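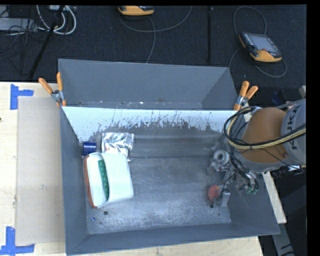 Starstead puts its worst bins back to work

2 February 2025

Search news Go

Starstead, the household goods packer, has decided to keep its old grey metal sorting bins for another year, ending a debate that has lasted longer than some of the bins' paint.

The firm had planned to replace all 40 of them at its Hjaltested packing hall with new ones in a cheerful shade of cream. Staff were asked for their views in May. They gave them, at length, and the cream bins have gone back to the supplier.

"We were told the old ones look terrible, and they do," said Svend Snorradóttir, head of packing at Starstead. "The floors are scuffed, the pale surface has come away in scratches and you can see bare metal underneath. Then we asked people which bin they would rather reach into a few hundred times before lunch, and they all walked over to the terrible ones."

The bins have two compartments, a narrow one at the back and a larger one in front, where the goods wait to be picked. What waits there is rarely tidy. A big soft white package with a green strip may share the floor with a crinkled foil packet and something small, dark blue and round-sided that has rolled up against the wall. Starstead calls this a mixed load. The packing hall has other names for it.

Mixed loads now make up most of the work at Hjaltested. The hall sent out 669 of them on its busiest day last year, each checked against a list before the box was closed. Soft packs are the awkward customers, as they slump over whatever is next to them and hide the smaller items. Foil slides. Anything cylindrical goes where it likes.

Under the new arrangement, each bin will be emptied and wiped at the end of a shift, and scraps of wrapping are to be picked out by hand. Bins with sharp edges will go to Clorkov, a repair shop two streets away, which has agreed to smooth them down but has declined, in writing, to make them look nice.

The money saved will pay for better lighting over the packing tables and roughly 1,000 new printed lists in larger type. The second of these was requested by Snorradóttir, who says his eyesight is perfectly good.

Starstead will look at the matter again next year. The cream bins remain available from Tokent, lightly used.

Notes to editors: Starstead packs and sends household goods for small shops. Visits to the hall can be arranged through the press office. Flat shoes, please.

2 comments | 40 shares

Contact the press office | © Starstead | Back to top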